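Home Projects Courses Reports Staff Contact

Working Rules for a Shared Two-Arm Bench
Project report, Krishnan Building, Uststead
January 7, 2026

1. Background

The department has one bench with two small robot arms. Several student groups share it during the term. Until last August there were no written rules for it. Each group learned from the group before, and what was passed on depended on who was in the room. One group taped off a work area, the next group took the tape up. Settings were changed and not changed back.

Our project was to write a short set of rules for the bench, try them for a term, and report on which ones people kept. We did not set out to write a safety standard. The arms are small, and the department already has a risk assessment for them, which we read first and did not change. What was missing was the level below that: what to do when you sit down, what to do between runs, and what to leave behind when you go.

2. How the rules were written

We started by reading the notes that earlier groups had left in the shared folder, which is called Furach. Most of them were about one problem on one day, but some things came up again and again. Cables were mentioned more than anything else. After that came arms left powered with no one at the bench, and recordings that could not be used later for lack of notes on the setup.

From this we wrote a first draft that ran to four pages. It was too long. In the first weeks people signed it and did not read it. The second draft fit on one side of a sheet, and this is the version we tested.

3. The rules

Before a session
- Check the joint cables by hand with the power off. Move each arm through its reach and see that no wire pulls tight.
- Clear the table of anything the task does not need. Bags and drinks go on the side shelf.
- Write down the task, the objects and the start position in the log.
- Agree who has the power switch. That person does not do another job during the run.

During a session
- Keep hands out of the reach of both arms while they are powered. If an object has to be moved, pause first and say so out loud.
- Stop a run if a cable catches. Do not try to drive the arm out of it.
- No run lasts longer than 90 seconds without a pause.
- Phones and other items with batteries may be used as task objects, but the grip force has to be set at the low level and checked on a foam block first.

After a session
- Park both arms, then switch off.
- Put the settings back to the saved defaults in Pleno, the control program we use.
- Fill in the rest of the log, including failed runs.

4. What happened in the trial

The groups logged 174 runs under the second draft. We read every log entry and sat in on a few sessions without taking part.

The rules for before a session were kept best. The log was filled in nearly every time, although the start position was often just "same as last time". We have now added a small grid to the log sheet so that people can mark it with a pen.

The rule about the power switch was the one people argued with. In a group of 2 it means that one person sits and waits while the other does all the work. We kept the rule anyway - the log has 3 entries where a run was stopped by hand, and in each one the person at the switch saw the problem first.

Cable work needed more thought than we had given it.
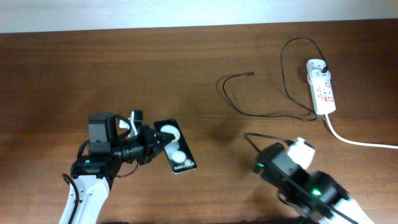
Our first wording said that no loose cable could be on the table. That does not work for tasks where a cable is one of the objects, such as plugging in a charger. The new wording separates the two. A task cable may lie anywhere the task calls for, and it is named in the log. The arms' own wires are checked at the start and again at each pause. A power strip used in a task has to be listed too, along with whether it is live.

Failed runs were under-reported at first. Groups deleted them because they thought a clean record looked better. We added a line to the sheet saying that failed runs are not marked down, and the number of them in the log went up after that.

5. Limits and next steps

The trial was one term on one bench, and the groups knew we were reading the logs. We have no earlier logs to compare with. The grip force rule was tested on only a few objects and should be looked at again by the next group.

The current sheet is pinned by the bench and saved in Furach. Changes should be made to the saved copy first and the date at the top updated.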